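Full expensing or writing down allowance for a small firm's machine?

Posted in Business tax and investment

Kenza Ragab
I run the books for a small packaging firm, Metwally, which is a limited company with a year end in June. We are looking at a second-hand carton folding machine and also a new one. The new one costs a lot more. One of the directors has read that companies can take the whole cost of plant off their profits in the first year, and he now thinks the tax relief more or less pays for the machine. I said it doesn't, and we have been going round in circles since Sunday.

What I would like to know is this. Does getting the relief early really change whether a purchase is worth making, or does it only change when we pay the tax? And is there any difference between new and second-hand? We have the cash for the cheaper one. For the new one we would need to borrow from the bank or use hire purchase.

I should add that our orders have been flat for two years. The old machine still works but needs a fitter out quite often.

packhorse
Your director is mixing up a deduction with a grant. If you spend 1000 on plant and deduct all of it from taxable profit, you save the tax on 1000. At a 25 per cent rate that is 250, and at the small profits rate of 19 per cent it is less. The other 750 or so is still your money going out of the door. With the ordinary writing down allowance you would get the same total in the end, spread over a long run of years. So the benefit of taking it all in year one is a matter of timing. Timing is worth something, more so when interest rates are high, but it is far smaller than the headline.

On new against second-hand, full expensing is for new and unused plant only. The annual investment allowance covers both, up to a limit of a million pounds a year, and I would guess you are nowhere near that. So for a firm of your size the relief is the same percentage whichever you buy. Check whether you have any companies under common control, as they may have to share the one allowance.

Watch what happens if you sell the machine later. The sale proceeds generally come back into the calculation, so some of the relief is in effect handed back.

On hire purchase, you can normally claim on the full cash price once the machine is in use, even though you haven't paid for it all. The interest is a separate deduction. A plain lease is different, and usually you deduct the rentals as you go. Ask whoever does your return before you sign, because the wording of the agreement matters.

Grasus
just buy the new one, tax man pays a quarter of it. we did ours in one go and saved 3000. no brainer

Mondar bench
I'd disagree with the answer before mine. A quarter off something you don't need is still three quarters wasted.

I do costings for a firm called Ultia and we went through this twice. The first time the owner brought a purchase forward by a year to catch a relief. He would have bought it anyway, so all that changed was the date, and the following year we spent next to nothing on plant. I suspect a lot of firms do that, and it is one reason I am wary when people point to a good quarter for investment and say a tax change did it. You would want to see what happened in the years after.

The second time we looked at orders first. I wrote down what the machine would bring in over 5 years after wages, power and repairs, and left tax out altogether. It didn't cover its cost. Then I put the tax in, and it still didn't, though it got closer. We left it.

With flat orders I would do the same sum for both of your machines and a third one for keeping what you have. Put in the fitter's bills properly. Ours came to 188 a visit before parts, and the visits had been going through three different cost codes, so the old machine looked cheaper than it was. If the second-hand one comes out ahead before tax, it will very likely come out ahead after tax too, given that the rate of relief is the same.

One more thing, the relief is only useful straight away if you have profits to set it against. If a big deduction pushes you into a loss you can carry that back or forward, but it takes longer to see the money and there is more paperwork. Also measure the floor before you order. We marked ours out with tape and moved the bench twice.

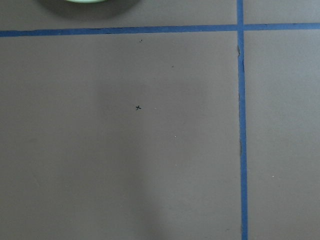
The last point is your year end. If you do go ahead, the date the spending counts from is usually when you become bound to pay, with special rules for long payment terms and for hire purchase. If delivery is likely to slip past June, find out which year it falls in before you put the relief into your cash forecast.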